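Gripper trials at Prarnham

The workshop in Prarnham has finished the first part of its gripper comparison for the Moradi packing line. Two pairs of fingers were tested on flattened cardboard boxes between September and 16th October. With the wide fingers, the arm picked up 200 sheets out of 294. The narrow pair with blunt tips did better, and missed only 42. 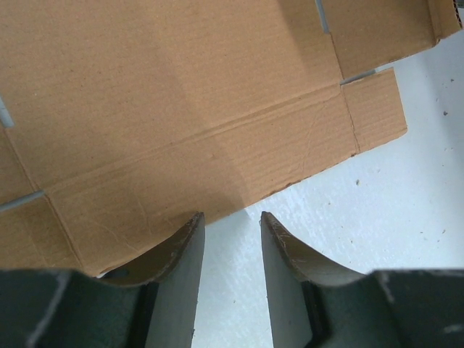 Most of the misses came when the fingers closed too early at the edge of a flap. The team will now change the closing speed in the controller and repeat the test in Praltinley with the same boxes.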